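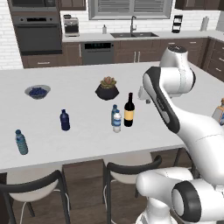
Osvaldo Moura had driven 70 miles from Westilholm with a cracked molar, chewing on the left side only and not talking. The clinic in Jandville opened at eight. He was in the lot at seven.

Dr. Hegde tapped the tooth with the end of her mirror and he lifted off the chair.

"How long has it been like this?"

"Since Sunday."

She looked at the X-ray again. The crack ran down past the gum line.

"Since November, maybe," he said.

She told him what it would take. A root canal and a crown, if the root held, came to over 1,000 dollars. Pulling it was 213. Osvaldo asked what she would do. She said she would try to keep it - he was forty-four and the tooth behind it was already gone.

He thought about his father, who had pulled his own with pliers in the garage and eaten soup for a week. His father had been proud of that.

"Can I pay by the month?"

"Ask Ruba at the front. She'll work it out with you."

He lay back. The needle pinched, and then his lip went thick and far away. Dr. Hegde waited, reading something on her screen. Down the hall a child was being told to rinse.

"Try biting down," she said.

He bit down on the right side for the first time in months and felt nothing at all.

"Okay," he said. It came out wrong, but she picked up the drill.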